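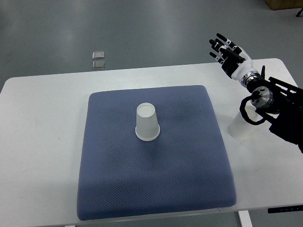
**Participants wanted: cushion firmness and stability sessions, Workton**

Every seller of seat cushions says theirs is "supportive". We have read a lot of these claims at Hiso and believe very few of them. Support is usually judged by one person sitting down for a minute and nodding.

We want 30 adults who are hard to please. You will sit on several square cushions, press them, prod them, and try standing a plastic cup upside down on each one, then compare that with a cup put straight on the tabletop. It sounds daft, and we aren't yet convinced it measures anything useful. Abelardo Palma thinks a puffy cushion with a textured cover will do worse than a flat one. Ashley Entwistle thinks the cover makes no difference. Neither has much to go on - a small trial in February settled nothing.

**What we ask of you**

- One visit of 3 hours, with a break
- Plain opinions, including "I can't tell them apart"
- No work for a furniture or bedding firm, now or recently

Previous experience is not wanted. Nor are people who already own a Nevell cushion and love it.

**What you get**

Travel costs within Workton, lunch, and a copy of the results, even if they are dull. We won't promise you a better chair at the end of it.

To apply, write a few lines to Ashley Entwistle at the Hiso office, quoting reference 688. Tell us about a cushion you regret buying.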